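Rib gauge, again
July 2026

Osian Vaughan wrote to ask why his 2x2 rib cardigan came out two sizes too wide when the swatch matched the pattern. Short answer: the swatch was measured relaxed and the pattern was written for rib under stretch. Most patterns don't say which they mean. The old Kastness leaflets do, in small type on the back page, and I wish more designers had copied them.

Stockinette has one useful width. Rib has at least three: fully relaxed, lightly stretched, and the width at which the purl columns are just fully open. On my last swatch, 60 stitches of 2x2 in a worsted-weight yarn, these were 7 1/4, 9 1/2 and 12 inches. Any of the three could be called "the gauge," and the cast-on for a 40-inch body changes from 331 stitches to 200 depending on which one gets used.

My procedure:

Cast on at least 60 stitches. Rib over fewer than that is dominated by its edges.
Work 6 inches. Bind off loosely, or leave it on a length of waste yarn.
Wash it the way the garment will be washed. Dry flat, unpinned.
Measure relaxed, then pin to the intended wearing width and measure again after an hour.
Unpin, wait overnight, measure a third time.

The third measurement is the one people skip. If it is more than about 5 percent over the first, the fabric has poor recovery and the cuffs will bag. Going down a needle size usually fixes it. Changing fiber fixes it more reliably.

Row gauge moves too, in the opposite direction. Stretch the rib sideways and it gets shorter. For a sleeve this matters more than width, and I add half an inch to the length of any fitted ribbed sleeve for that reason alone.

Yardage is the other complaint. Gerardo Policarpio keeps records of everything he knits and sent me two totals for the same body in the same size: 1,412 yards in stockinette and 1,543 in 2x2 rib. That is a 9 percent increase. I had been allowing 15, so there is a box of leftover skeins under my desk that I can now explain. 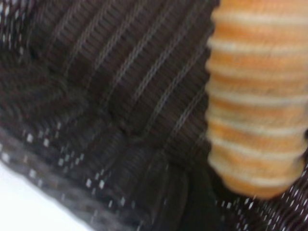
Color complicates rib measurement more than it should. Dark yarn hides the purl columns, and at night I lose count of them even under a desk lamp. A knit with a pale line between the ribs is far easier: on dark brown with thin grayish-white double stripes, I can set the ruler on one line and count lines to the next mark instead of hunting for stitches. Keep the ruler square to the ribs, whatever angle the fabric happens to be lying at. The Grundell cardigan gets its own post in August, with both gauges listed.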